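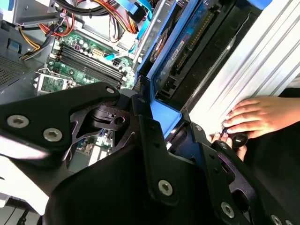
Open desktop case with the memory slots and processor socket exposed.

Sturine Desktop Teaching Case

Equipment category: computer hardware, practical instruction
Supplied by: Nudura Training Equipment
Availability: purchase or term loan

The Sturine is a full-sized desktop computer case supplied with a motherboard and internal wiring in place, intended for the teaching of assembly, fault finding and repair. It is offered to colleges, adult learning centres and workshops that require a durable unit on which the same tasks may be carried out many times over by successive groups of learners.

The unit is delivered without memory, processor or cooler. These parts are held separately in the Vadura parts tray, so that each session can begin from the same starting point. Centres that already hold a stock of suitable parts may order the case alone.

Main features

The motherboard is green and carries four black memory slots set in parallel. The processor socket has a silver retention frame and latch, and remains fully exposed until a processor is fitted. White connectors on the board stand out clearly against the surrounding components and are readily pointed out to a learner at the bench.

Power wiring in red, orange and yellow is routed within the case and gathered in part with small cable ties. Thicker black cables are also present. The wiring has been left at its ordinary length. Learners are expected to move it aside, reroute it and secure it again as part of the exercises, and spare ties are included with every unit.

Suggested uses

Fitting and removing memory modules. Learners practise opening the slot clips, lining up the notch and applying even pressure along the module.

Opening and closing the processor socket. Supervision is advised for this task during the first session. Damage to socket contacts is the most frequent cause of repair requests and is not covered by the standard warranty.

Tracing power leads. The colours of the wiring allow a lead to be followed from one end to the other, and the accompanying workbook provides a blank chart on which learners record what they find.

Cable tidying. This exercise is normally set last. A session of 60 minutes is sufficient for most groups to remove the existing ties, lay the cables afresh and have the work checked.

What is supplied

One Sturine case with motherboard and wiring
One pack of 20 spare cable ties
One wrist strap with earthing lead
One learner workbook and one set of tutor notes

The Vadura parts tray, additional wrist straps and further copies of the workbook are ordered separately. Group sets of 10 cases are available and are delivered on a single pallet. Centres without step-free access should state this when ordering.

Care and storage

The case should be stored with its side panel fitted and kept away from radiators and direct sunlight. Dust may be removed with a soft dry brush. Liquid cleaners must not be used on the motherboard or near the connectors.

Rings, bracelets and loose sleeves should be kept clear of the board. Learners should touch the bare metal of the case before handling any part, and should wear the wrist strap throughout. The unit must be disconnected from the mains before the side panel is removed, and must remain disconnected for the whole of the exercise.

Memory slots are expected to withstand about 70 fittings before the clips begin to loosen. Replacement boards may be obtained through the spares service and can be fitted by a competent technician using an ordinary screwdriver. Tutors are asked to keep a record of use for each case; a printed log sheet is provided at the back of the tutor notes.

Loans

Term loans are open to registered training centres in the United Kingdom. Cases are sent out in January and September and are to be returned in the original carton, complete with all listed items. A charge is made for missing items. Minor marks to the outside of the case are regarded as ordinary wear and need not be reported.

Related equipment

Kang Bench Mat: a grounded work mat sized to take one desktop case laid on its side, with a raised edge to prevent screws from rolling away.

Vadura Parts Tray: a lidded tray holding memory modules, a processor, a cooler and assorted screws in separate compartments.

Enquiries and orders

Orders should be placed in writing through the equipment office, quoting the name of the centre, the number of cases required and the delivery address. Requests for a loan should reach the office before the end of the preceding term.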